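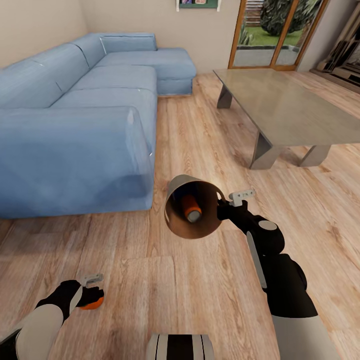
Living room with corner sofa and low table (computer rendering).

Pacing for the Half Marathon: Notes for Week 4
Thursday, May 8, 2025
By Blair Moncrieff
Reading time: 5 minutes

Last week we spoke about easy runs. Today the topic is how to divide your effort on race day, with the Trivisham half marathon in July as our case.

Many runners begin too fast. The legs are fresh, the crowd is loud, and the first kilometre feels like nothing. The body then uses its stored sugar too early, and the last part of the race becomes a long walk. Please write down your target pace before the start and keep to it, also when your friends go ahead.

A negative split means that the second half is faster than the first. An even split means both halves take the same time. For a first race I recommend the even split.

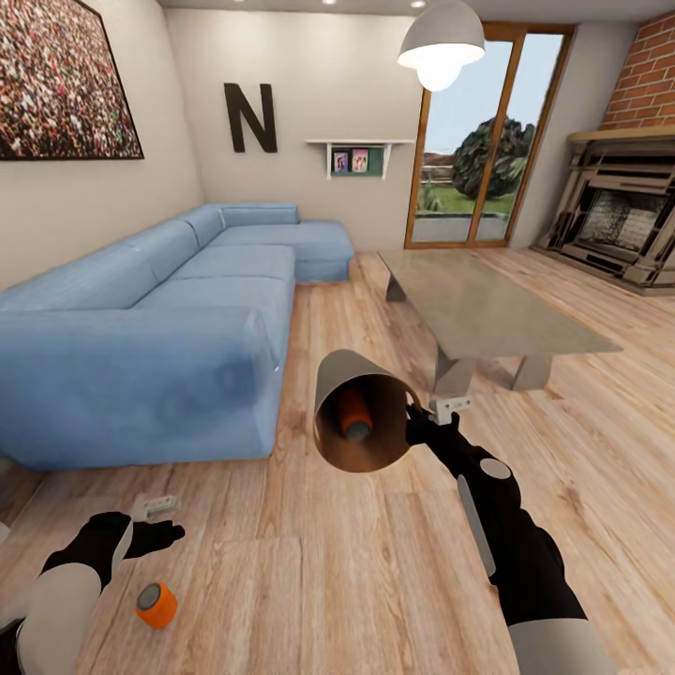
The Trivisham course climbs slowly until the bridge at Geddes. On this part you should run by effort and let the watch show what it wants. If you can still say a full sentence, the effort is correct. After the bridge the road goes down towards Brisberg, and there you may lengthen the step a little, but do not brake with the heels.

Drinking: take small sips at each station. Walk while you drink if you find it difficult to swallow.

Homework: run five kilometres at your target pace on a flat road. Note the time of each kilometre and bring the paper to the next class. We will compare the first and the last one.

Contact: course office, room 41 | © Blair Moncrieff | Back to top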